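Durnness Court Residents' Association
Minutes of the meeting held on 19 October 2026

The meeting opened late, the key to the Flivia Room having been found in the Flivia Room.

1. Minutes of the last meeting
Agreed, apart from the word "lively", which was struck out.

2. Bins
Ferdale Waste has again collected the recycling on a day of its own choosing. A letter will go off, the third on the subject. The first two are presumed recycled.

3. Parking
There remain 22 spaces and 40 permits. A proposal to issue fewer permits was warmly supported by those who already hold one. Deferred.

4. Communal rooms
The hire charge stays as it is. Members asked for a carpet clean before winter and for shelves to be left tidy. The chair asked who had been leaving them untidy and the meeting moved on. 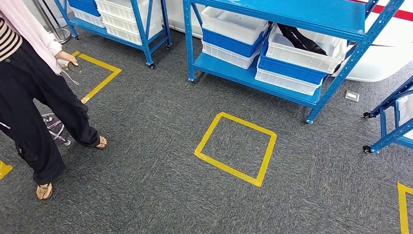

Item 4: carpet, with yellow floor tape.

5. Hedge
Yazdani Gardens has quoted £151 for the front hedge. One member felt it could be done for nothing by anyone with shears and a free Saturday. Asked whether this was an offer, the member said it was an observation. Quote accepted.

6. Any other business
The outside light by flat 2 is still on all day and off all night. The electrician is to be asked whether it could be the other way about.

Biscuits ran out during item 3. The meeting closed at item 6.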